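Seit Dezember höre ich fast nur noch Hörbücher, und jetzt bin ich mit meinem ersten richtig dicken Brocken durch: »Flelthorpe«, im Original 681 Seiten, und ich will am liebsten sofort von vorn anfangen! Es geht um ein Dorf an der englischen Küste, eine stillgelegte Bahnlinie und zwei Schwestern, die sich über 6 Jahre hinweg nur Briefe schreiben. Klingt nach wenig, ich weiß. Aber diese Briefe! Ich bin an einem Abend zweimal um den Block gelaufen, nur um das Kapitel mit dem Hochwasser noch fertig zu hören. 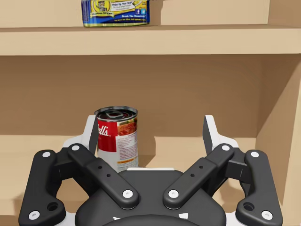

Die Sprecherin gibt jeder Schwester einen eigenen Atem, anders kann ich es nicht sagen. Die Ältere klingt immer, als wäre sie gerade die Treppe hochgekommen. Nur der Mittelteil mit dem Gutachter zieht sich ein bisschen, da habe ich auf 1,2-fache Geschwindigkeit gestellt (verzeiht mir).

Als Nächstes liegt »Fasero« bereit, nur 360 Seiten und diesmal auf Papier, das Lesezeichen steckt schon drin. Wer es kennt: bitte nichts verraten, ich bin erst auf Seite 2!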